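Does a golf handicap make the game fair?

Grown-ups who play golf love to say that a beginner can play a champion and have a fair match. They say it a lot. It is worth checking, so let's do that.

First, how golf scoring works. You hit the ball until it drops in the hole, and every hit counts as one shot. After 18 holes you add up your shots, and the lowest total wins. So far, so simple.

A handicap is a number of shots a player is allowed to take off at the end. Good players have small handicaps and beginners have big ones. Suppose your handicap is 19 and your aunt's is 3. You take 19 off your total and she takes three off hers, and then you compare what is left.

That sounds kind. But who decides the number?

Mostly, your own past scores do. You play, you hand in your card, and a computer looks at your better rounds and works out a handicap from them. If you start playing well, it drops. If you play badly for a long time, it creeps up.
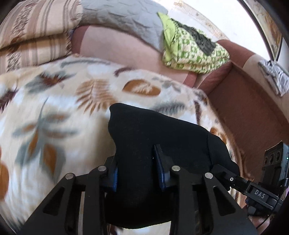 Can you see the problem? A player could play badly on purpose for a few weeks, get a bigger handicap, and then suddenly play well on the day of a big competition. Golfers have a rude name for this. They call it sandbagging, and it is cheating, even if the player says they "just had a lucky day".

Clubs do try to stop it. At Prumow, a small club with a very windy fourth hole, someone once won the May cup by a huge distance. The club looked through the old cards and cut the winner's handicap before the next match. Was it cheating or a good day? The cards could not say for sure.

There is another puzzle. A handicap earned on an easy course might not be much use on a hard one. Modern handicaps are adjusted for this, so you may get extra shots on a tough course. That helps a bit. It can't know that you are scared of ponds.

So is it fair? Fairer than nothing, I think. Without handicaps your aunt would beat you nearly every time, and you would both get bored. But when somebody tells you the match is now perfectly even — ask how many cards they have handed in lately, and whether they have played this course before.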